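Listport Dialogue Track – Progress Report to the Program Manager

Submitted by: Kastriot Kos, field coordinator
Date: Saturday, August 26, 2023
Grant line: mediation support, second installment

Status

The track remains open. Both delegations attended the Usitz round and both have accepted the agenda for the next one. The text on crossing hours is agreed at working level and is waiting for signature by the two district administrations. The text on detainee lists is not agreed. Spending is within the approved budget, with one transfer between lines that needs your consent (see Budget).

Activities since the April report

The Usitz round ran for three days in the municipal building. Sessions were held in plenary on the opening morning and in two working groups after that. Ó Gríofa chaired the group on movement and trade, and the Vidham office supplied the chair for the group on missing and detained persons. Interpretation was consecutive throughout. The delegations had asked for simultaneous interpretation, but the second booth was not delivered and we did not want one side working without it.

The movement group started from the draft left over from April. The main dispute was over the length of the daily opening at the lower crossing and over who records vehicles. The agreed wording gives each side its own register and requires the two to be compared weekly. A ceiling of 600 crossings a day applies during the trial period. The northern delegation wanted the ceiling reviewed monthly, the southern delegation wanted it fixed until the end of the trial. The text now allows one review, at the request of either side.

The group on missing and detained persons made less progress. The combined list stands at 1,341 names after duplicates were removed. The northern delegation accepts the list as a basis for tracing. The southern delegation accepts it as a reference document only, and has reserved its position on 100 entries where the date of detention is disputed. The Vidham office has proposed handling those entries in a separate annex. Neither side has replied in writing.
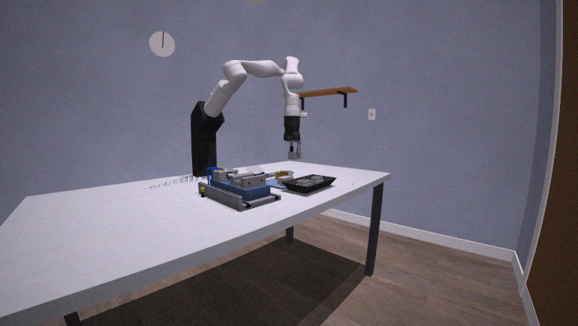
Reading time: 3 min

Contacts between rounds

Calls between the heads of delegation have been held every second week. Two were postponed at the request of the southern side during its cabinet changes and were made up later. The new deputy minister has confirmed that the existing mandate stands – we have this in a letter, copied to your office.

A visit by the joint secretariat to the lower crossing was planned and did not take place. Clearance came through for one side only. The visit has been moved to the next reporting period and the travel money for it is unspent.

Problems and risks

The signature of the crossing text is the main risk. Both administrations say they have no objection, but each has told us it will sign second. We have suggested an exchange of signed copies through the Listport secretariat, with both copies released at the same time. A reply is expected before the next round.

Press handling was poor after Usitz. A partial version of the movement text was published locally, with the ceiling figure wrong. The delegations issued separate corrections that did not match. For the next round we are asking for a single closing statement, agreed before participants leave the building.

Budget

Interpretation was underspent and venue security was overspent. I request consent to move the interpretation balance to security. The signed ledger and receipts follow by courier. No other line has changed.

Next period

1. Obtain both signatures on the crossing text.
2. Circulate the draft annex on disputed entries.
3. Carry out the postponed visit to the lower crossing.
4. Hold the next round in Vidham, subject to confirmation of the venue.

The narrative annexes and attendance sheets are filed with the Listport secretariat and can be sent on request.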